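Small business grants from Onbridge are open again. Shops, food stalls and home businesses with fewer than 9 staff can apply.

The top grant is $899. You can spend it on equipment, signs, packaging or a website. It does not cover rent or wages.

You need 3 things to apply: a short plan, a price quote for what you want to buy, and your last tax return. New businesses can send a bank statement in place of the return. 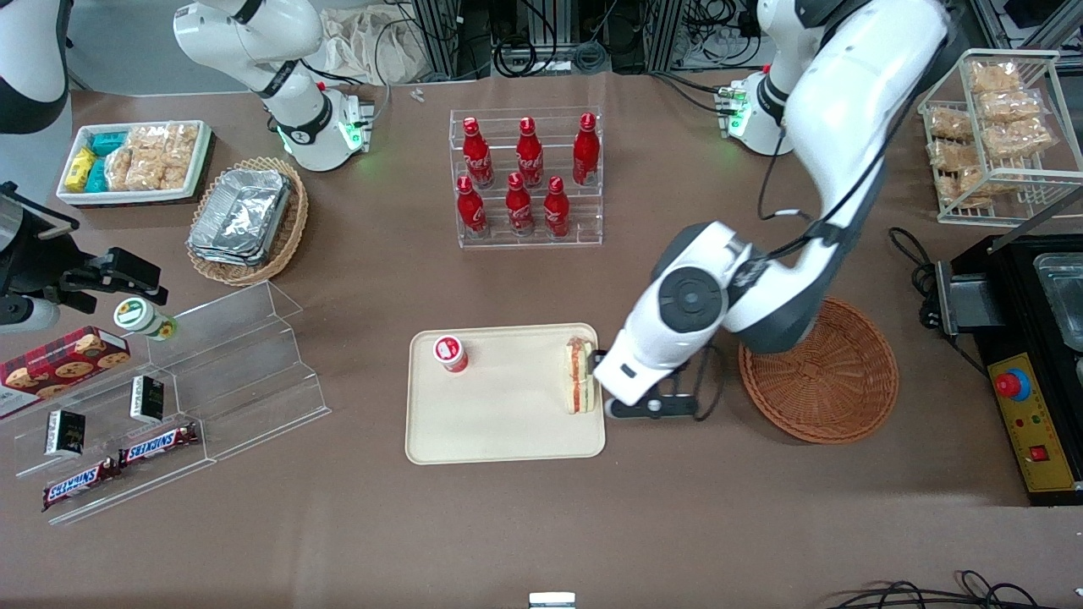
1 min read

Last round, 19 businesses got the full amount. Zurkus bought a label printer. Graroletti put theirs toward a card reader and a new sign.

Applications close 04/07/2023. Forms are on the Onbridge site or at the front desk in the Rangel building.

If you were turned down in the last round you can apply again. Use the new form, the old one won't be accepted.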